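3.2 Where small packages are kept at home

In the first part of the study, households wrote down every small packaged item that entered the home during 30 days. By small packaged item we mean sweets, tea portions, stock cubes and similar goods which are wrapped one by one and sold in a larger pack. The diaries gave 2,885 entries. After removing double entries and items eaten before arriving home, Mallet and Collet coded the remaining ones by the type of container in which they were kept at the end of the first week.

The most frequent answer was the original pack. This agrees with the earlier interviews by Kowalczyk, in which people said that they see no reason to move a product that already has a good lid. However, the diaries also show a second habit, which we call resting. An item is put down on the nearest flat surface, and this surface becomes its place for several days. Beds, sofa arms and the ends of tables were all named by participants, although our first questionnaire did not offer them as possible answers. We added them in October, after the pilot in Guérin.

Clear packaging seems to have a special role in resting. When the content can be seen, participants reported less need to label the pack or to put it with similar goods. Figure 4 gives a case of a pack with a clear lower part.

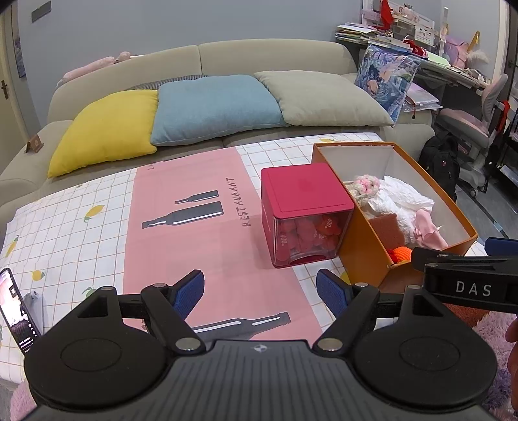
Figure 4. Red box with clear lower section and individually wrapped items, on a printed mat over a bed.

We do not claim that a clear pack causes resting. The households that buy such packs may be different in other ways, for example in the number of children or in the size of the kitchen. Pearce has suggested that the price of the product is also important – an expensive pack is kept in view, a cheap one goes into a drawer. Our data do not allow us to test this, as we did not ask for prices.

A further difficulty is the word "container" itself. In the coding guide it covered any object with walls and a bottom, with or without a lid. Two coders who worked alone did not always agree on open boxes, which one of them treated as packaging and the other as furniture of the table, in the same group as trays. Riviere therefore read all 808 entries in which an open box was mentioned and decided each case from the text of the diary. Where the text was too short, the entry was marked as unclear and left out of Table 5.

Lids were less difficult. Participants described them with care and often by color, so that "the pink lid" or "the green one" was enough to identify the same container in many entries of one household. Lidded and open containers were often kept side by side on the same table, and in such cases each was coded separately.

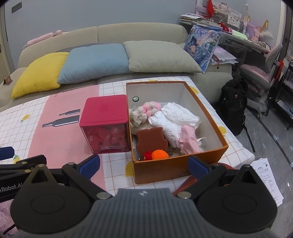 3.3 Moving items between containers

The second part of the study looked at transfer, that is, the moment when an item leaves its first container and is placed in another one. Transfer was less common than we had expected. Most participants who reported it gave a practical reason: the first pack was torn, or it was too large for the shelf. A smaller group did it for guests. These participants used a different container for visitors than for daily use, and they returned the items to the original pack afterwards – sometimes on the same evening.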